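Why Does My Voice Bounce Back? All About Echoes

Have you ever yelled "hello!" in an empty gym and heard somebody yell it right back? I used to think there was another kid in there. I yelled at that kid for a whole recess once, and I was pretty mad that he kept copying me!

So let's talk about echoes. Sound is a kind of wiggle that travels through the air. When you shout, your voice pushes on the air next to your mouth, and that air pushes on the air next to it, and on it goes, super fast — way faster than a car on the highway. When the wiggle runs into something big and hard, like a cliff, some of it bounces off and comes back to your ears. That's your echo.
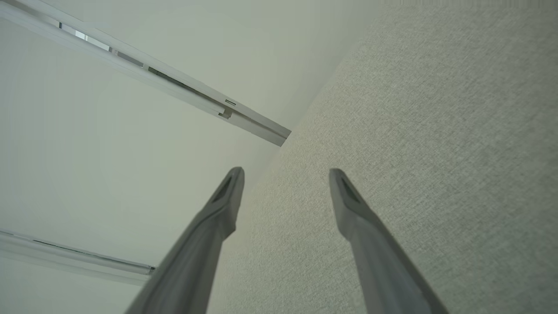

Tiltik

Now you might be wondering why you don't hear an echo in your bedroom. The walls are so close that the sound gets back to you almost right away, and your brain mixes it up with your real voice. Your bed and your blankets soak up a lot of sound too. (Try talking into a pillow. Go ahead, I'll wait.)

To hear a good clear echo, you need to stand back from a big wall. My favorite spot is the old stone bridge in Mornbridge, where I clapped once and got 5 claps back! The sound was zipping back and forth under the arch, getting a little quieter each time.

Some animals use echoes to find their way around. Many bats make squeaks that are too high for people to hear, then listen for the bounce. If the echo comes back quickly, something is close. Maybe it's a moth. Yum — if you're a bat. Dolphins do the same sort of thing underwater with clicks.

Want to try it? Bring a grown-up and find a big brick wall with lots of open space in front of it, away from cars. Start close and clap once. Then take ten giant steps back and clap again, and keep going until you hear a second clap. Try it with a whistle too, and a really loud "moo." Mine works best with the moo.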